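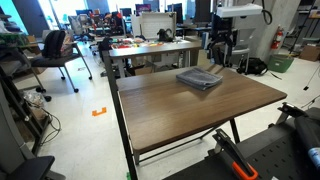
The walnut-coloured table with one of the grey towels folded on it.

From: Deok-su Won
To: Gesidham Hall Users list
Date: Saturday, September 12, 2026
Subject: Re: Tables and towels before the October bookings

Replies to the points in the earlier message are below, in the order they came. I have left the quoted text in so that people who joined the list over the summer can follow it.

> Could someone say which tables we are meant to be using from
> now on? We had the old trestles out on Tuesday for the sewing
> group and one of them sagged in the middle again when the
> machines went on it. I have also seen a brown one that I don't
> remember from the spring.

The brown one is the Istano table. It has a woodgrain top and a black metal frame, and the front edge is rounded, so it is kinder to sleeves and forearms than the trestles are. We have two of them. The other one is still flat in its box in the long cupboard and I will put it together before October. It takes one person most of an evening, mainly because the leg bolts have to go in loose and then be tightened in turn. If you do them up one at a time the last leg will not meet its holes. I found that out with the first one and had to take three legs off again.

Please use the Istano tables for cutting out, folding, ironing prep and anything with paper. Don't use them for paint, glue or plants. The top marks if water is left standing on it, and I would like to keep both of them decent for a few years.

The trestles can still be used for light things. The one that sags has a cross of chalk on the underside. Please leave it against the wall. I have written to Heo for a price on a new top and have not heard back yet.

> Are the towels for everybody or do they belong to the baby
> massage class? There was a pile of them on the piano stool and
> I didn't like to touch them.

They are for everybody. There are 18 of them, all grey, bought out of the hall money last winter. They are Dreltus hand towels and they were chosen for being plain, so that they don't get mixed up with the ones people bring from home. The massage class uses more of them than anyone else, but they go through the same wash as the rest.

The pile on the piano stool should not have been there. Clean towels go on the second shelf of the long cupboard and used ones go in the bag on the back of the door. Nothing goes on the piano or the stool, please.

> If they are for everybody, could we agree how they get folded?
> Every group does it differently and they don't stack. Last week
> the whole shelf came down on me when I opened the door.

Yes. I have tried a few ways and this is the one that suits the shelf.

Lay the towel flat on the table with the long side towards you. Smooth it out with the side of your hand from the middle to the ends. It is worth doing this properly, as the towels come off the airer with a twist in them and the twist stays in if you fold over it.

Bring the left end over to meet the right end and line up the corners. Smooth it again. Then bring the left end over once more. You now have a narrower piece with the fold on the left.

Turn the near edge up to the far edge and press down. You should have a small rectangle that will stay put by itself when you let go of it.

Stack them with the fold facing out of the cupboard. When the folds face out you can take one from the middle without dragging the next two with it, and that is what was bringing the shelf down. Keep the stacks low. Three short stacks fit side by side on that shelf with room for a hand above them.

The towel in the picture is folded into a neat rectangle. The folds you see along the front are the side that faces you when you open the door. It doesn't have to be perfect. If it stacks, it will do.

Some people roll theirs. I have nothing against rolling at home, but rolled towels take up more of the shelf and they come undone when somebody reaches past them, so please fold.

> What is the arrangement for washing? We have always taken ours
> home, but I gather some groups leave them.

Whoever has the last booking on a Thursday takes the bag home and brings it back clean by the Monday. The rota is pinned inside the cupboard door. If the bag is less than half full, leave it for another week.

Wash at 40 with ordinary powder. No fabric softener. It makes them feel nice, but after a few washes they stop soaking anything up, and we lost a whole set that way before I took this on. Tumble drying is fine on low. If you line dry, give each one a good shake first or they go stiff.

Don't put anything else in with them. A red sock went through in June and there are a couple with a pinkish edge. They are perfectly usable and I have put them at the bottom.

> And wiping down. Is there a spray for the brown table? I used a
> damp cloth and then worried about it.

A damp cloth is right. Wring it out well, wipe along the grain and then dry the top with a second cloth — don't leave it to dry on its own. There is no spray, and please don't bring one. The polish somebody left under the sink is for the piano and makes the table top slippery, so that fabric slides about when you are trying to cut it.

The frame only wants a dry duster. If you see the feet leaving marks on the floor, let me know. I have felt pads for them but have only stuck them on two of the legs so far.

> Last thing, the moving. My back is not what it was and I don't
> want to be shifting furniture at nine at night.

Fair enough. The Istano table is heavier than it looks and it should be lifted by two people, one at each end, holding the frame and not the top. Don't drag it. If there is only one of you, leave it where it stands and put a note in the book, and I will move it when I am next in.

A few other things while I am writing.

The light grey table at the back is for small bits and pieces. Please keep the brown one clear of them. Scissors, pin tins and tape measures have a habit of wandering on to whichever table is nearest, and then the next group has to clear it before they can start.

The cardboard boxes can stay underneath the tables at the back, but flatten any empty ones you are not keeping and take them out to the recycling. Anything left on top of a box will be treated as rubbish at the end of the month.

The long cupboard key is back on its hook. It had gone home in a coat pocket. I have had a spare cut, and it is in the kitchen drawer with the tea towels. The tea towels are the checked ones and are not to be used for anything but crockery.

Someone asked me on the steps last week whether we could have a few bigger towels for the yoga people. I have looked into it and the cupboard won't take them folded. If the yoga group would like to buy their own and keep them at home between classes, that is up to them.

The money for the year stands at 575 pounds after the tables. I would like to keep most of that back in case Heo comes in high for the trestle top. If the price is silly I will suggest we let the trestle go and do without.

I will be at the hall from 2 o'clock on the first Saturday in October to put the other table together. If anybody can spare an hour to hold legs, I would be glad of it. Bring a 5 mm Allen key if you own a good one, the one in the box is soft and rounds off.

Please reply to the list and not just to me, so the groups that share your day can see the answer.

Deok-su

--
Gesidham Hall Users list
To leave the list, send a blank message with the word "leave" in the subject line.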